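Home | Reviews | Kitchen | Laundry | Storage | About

Filed under: Laundry & Utility, Long-Term Tests

Polgate rectangular laundry basket, five months in

I bought the Polgate in January to replace a round Mikkelsen hamper that had lost one handle and most of its rim. It cost $16 at Darnstead, in the aisle with the drying racks. They had it in white and in a dark green that looked fine under the store lights, but I wanted something that would match the shelf over the washer. There is also a larger size. I didn't get the larger size, and I'll come back to that.

It is a plain plastic basket with small rectangular holes down the sides and handle slots cut into the rim. No lid, no wheels, no liner. The label came off in one piece after a soak in warm water.

Weight first. Empty, you can carry it with two fingers. Full of towels it is still manageable, and the handle slots are wide enough for my whole hand with a glove on. The inside edge of the slots is smooth. On the Mikkelsen there was a seam right where your fingers went, and by the top of the basement stairs you knew about it.

The rectangular shape is the main reason to buy it. It goes through a doorway without turning sideways, and it sits flat against the wall by the dryer. I fold at the table, so the basket gets set down on wood several times a week. The bottom has left no marks so far. It does slide a little on a smooth tabletop when you pull something heavy out from the bottom, such as jeans or a bath sheet. 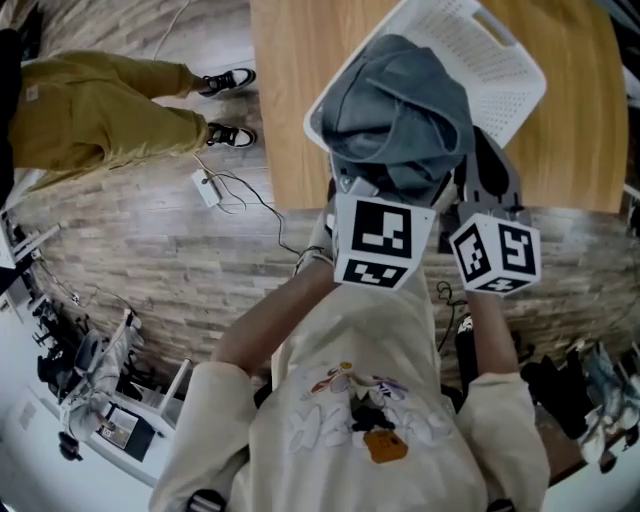

Small things can get caught in the holes. Drawstrings are the worst for it, then bra hooks. I have also had a loose thread on a washcloth snag and pull. I now put anything with hooks in a mesh bag before it goes in, which I should have been doing anyway.

Capacity is where I would warn people. It takes one full washer load for two adults, as long as there are no sheets in it. Add a set of queen sheets and things hang over the side and drag on the stairs. If you have kids, get the large one. My sister-in-law, Tove Blöndal, has the large and says it holds a load and a half, but it won't fit on her dryer next to the detergent.

Cleaning is easy. I rinse it in the tub with dish soap. Lint collects in the corners at the bottom and an old toothbrush gets it out. White does show scuffs, and mine has a gray line along one short side from rubbing the door frame. Baking soda took off part of it.

I also looked at the Gomura collapsible basket, which folds down to a couple of inches. I used one at a rental for a week and didn't like how the sides gave way when I lifted it by one end. For a small apartment it may still be the better choice. It costs twice as much.

Stiffness on the Polgate is good. The rim bows out slightly with a load of damp towels and goes back when it is emptied. No cracks at the handles as of June, and that is where the last two baskets failed.

I would buy it again at the same price, in the larger size if I had the shelf for it.

Rating: 4 out of 5

Gunhild Gunnlaugsson

Tags: laundry baskets, plastic, under $20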